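Capítulo 4
La escala izquierda-derecha: medición, cortes y categorías

Contenido del capítulo
Ubicación ideológica y posición espacial
El problema de los puntos de corte
El valor central y la no respuesta
Comparación entre distritos
Términos clave

Objetivos

Al terminar el capítulo, el lector debería poder distinguir entre autoubicación ideológica y posición programática, calcular la distribución de una muestra bajo distintos esquemas de agrupación, identificar los efectos del valor central sobre la media y valorar si dos muestras recogidas con cuestionarios distintos admiten comparación.

Introducción

En el capítulo anterior se trató el voto como una variable nominal: el elector elige una lista, se abstiene o deposita un voto en blanco. La ideología plantea una dificultad previa. No existe un registro administrativo de la ideología comparable al acta de escrutinio, y toda medida depende de un instrumento que el investigador construye y el encuestado interpreta. El instrumento más difundido es la escala de autoubicación, en la que se pide a la persona entrevistada que se sitúe en un segmento cuyos extremos llevan las etiquetas «izquierda» y «derecha».

La sencillez de la pregunta explica su permanencia en los cuestionarios. Se formula en pocos segundos, genera una tasa de respuesta aceptable y permite construir series largas. Su interpretación, en cambio, requiere supuestos que rara vez figuran en los informes de resultados. El primero es que el encuestado reconoce la dimensión propuesta. El segundo, que los intervalos entre valores contiguos son equivalentes. El tercero, que dos personas con preferencias semejantes eligen valores semejantes. Phromma y Fan denominan a este conjunto «supuestos de lectura», expresión que se conserva en lo que sigue.

4.1 Ubicación ideológica y posición espacial

Conviene separar dos magnitudes que el lenguaje periodístico confunde. La autoubicación es una respuesta verbal a un estímulo. La posición espacial es un parámetro estimado a partir de preferencias sobre asuntos concretos: tipo impositivo, gasto sanitario, regulación del alquiler, política migratoria. La correlación entre ambas suele ser positiva, con una intensidad variable según el nivel de información política del encuestado y el grado de polarización de los partidos.

El estudio municipal de Dridden, que servirá de referencia a lo largo del capítulo, recogió las dos magnitudes. Se aplicó un cuestionario a una muestra de 2.000 residentes con derecho a voto, con trabajo de campo en agosto, y se incluyó una batería de preguntas sobre servicios locales junto a la escala convencional. Entre los encuestados que seguían los plenos municipales, la autoubicación predecía razonablemente bien la posición sobre el presupuesto. Entre los demás, la relación era débil, y en el caso del transporte público cambiaba de signo al controlar por barrio de residencia.

Yaowalak Phromma atribuye la diferencia a la función identitaria de la escala: una parte de los encuestados contesta con el valor que asocia a su partido o a su familia, sin referencia a políticas determinadas. Shuzhen Fan propone una lectura más restrictiva, según la cual los asuntos locales carecen de contenido ideológico estable y no deberían emplearse para validar la escala. Las dos interpretaciones conducen a diseños distintos. La primera aconseja añadir preguntas de identificación partidista; la segunda, sustituir la batería local por asuntos de ámbito nacional.

4.2 El problema de los puntos de corte 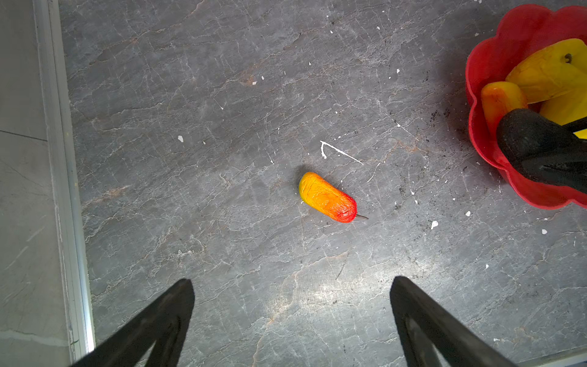

La agrupación de una escala en categorías exige fijar puntos de corte, y la decisión corresponde siempre al analista. En una escala de once posiciones es habitual reunir los valores bajos bajo la etiqueta «izquierda», los intermedios bajo «centro» y los altos bajo «derecha», pero el límite entre los grupos carece de correlato en los datos. La dificultad es la propia de cualquier gradación continua. El pimiento de la fotografía es amarillo dorado en un extremo y rojo intenso en el otro, con un naranja vivo entre ambos; dos observadores coincidirán sin esfuerzo al nombrar los extremos y discreparán al señalar dónde comienza el naranja. Si se les pidiera calcular qué proporción de la superficie es roja, la cifra dependería del trazado de esa frontera. Con la distribución ideológica ocurre lo mismo: el porcentaje de electores «de centro» es una función del intervalo que se haya reservado a esa categoría.

El efecto aumenta cuando la densidad de casos es alta en las proximidades del corte. En las distribuciones unimodales con moda central, que son frecuentes en las encuestas de población general, desplazar un punto de corte una sola posición puede alterar de manera apreciable el tamaño de dos grupos. En las distribuciones bimodales, con pocos casos entre ambas modas, el mismo desplazamiento apenas modifica el resultado. De ahí se sigue una regla práctica: antes de agrupar debe examinarse el histograma completo, y todo cuadro con categorías debe indicar en nota los valores incluidos en cada una.

Existen tres procedimientos de corte de uso corriente. El corte simétrico asigna intervalos de igual amplitud a ambos lados del valor medio teórico. El corte por cuantiles divide la muestra en grupos de igual tamaño, con el inconveniente de que los límites varían de una oleada a otra. El corte por referencia externa toma como límite la posición media atribuida a los partidos; requiere que el cuestionario pregunte por la ubicación de estos y traslada a la medida los errores de percepción del encuestado. El equipo de Fondham, que analizó más de 3.000 entrevistas telefónicas, publicó sus resultados con los tres procedimientos. La ordenación de los distritos se mantuvo estable en los extremos y cambió en las posiciones intermedias.

4.3 El valor central y la no respuesta

El punto medio de la escala acumula respuestas de naturaleza heterogénea. Lo eligen electores con preferencias moderadas, electores con preferencias intensas de signo opuesto en distintos asuntos y electores sin preferencia formada que evitan la opción «no sabe». El cuestionario Itutus, de diseño experimental, intentó separar estos grupos mediante una pregunta filtro previa: «¿Suele usted pensar en la política en términos de izquierda y derecha?». Se administró con filtro a una submuestra de 1.000 personas y sin filtro a otra del mismo tamaño. En la primera, la concentración en el valor central fue menor y la no respuesta, mayor.

De ese resultado no se desprende que el filtro mejore la medida en todos los casos. Su inclusión reduce el número de casos válidos y puede excluir de manera desproporcionada a los encuestados con menor nivel de estudios, lo que introduce un sesgo si la ideología se emplea después como variable explicativa de la participación. Cuando el objetivo es describir la distribución de quienes utilizan la dimensión, el filtro resulta adecuado. Cuando se pretende estimar la posición de la población total, es preferible omitirlo y modelizar la no respuesta de forma explícita.
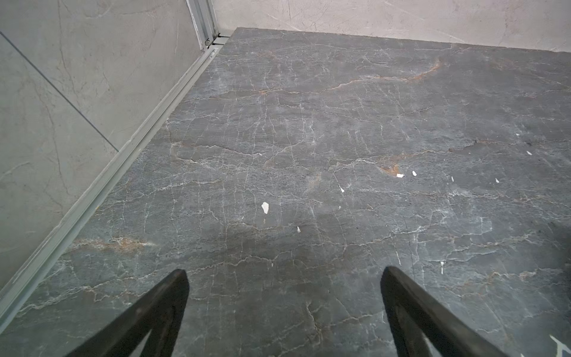 4.4 Comparación entre distritos

Dos medias iguales pueden proceder de electorados distintos. En el distrito de Lei, la media de autoubicación coincidía con la de Dridden, mientras que la dispersión era considerablemente mayor. La comparación exige, por tanto, informar al menos de la desviación típica y, si la distribución es asimétrica, de la mediana y los cuartiles.

Debe comprobarse además la equivalencia del instrumento. Las diferencias en el número de posiciones, en la presencia de un punto medio o en el orden de las preguntas anteriores bastan para producir desplazamientos que el lector poco atento tomará por diferencias políticas. La transformación lineal de una escala en otra resuelve la discrepancia de rango y deja intacta la de significado. El apartado siguiente desarrolla el uso de viñetas de anclaje como método de corrección.

Términos clave

Autoubicación ideológica. Valor que el encuestado se asigna en una escala con extremos etiquetados.

Posición espacial. Parámetro estimado a partir de preferencias declaradas sobre asuntos concretos.

Punto de corte. Límite fijado por el analista entre dos categorías de una variable ordenada.

Pregunta filtro. Ítem previo que restringe la aplicación de la escala a quienes declaran utilizar la dimensión.

Supuestos de lectura. Condiciones que deben aceptarse para interpretar la escala como medida comparable entre individuos.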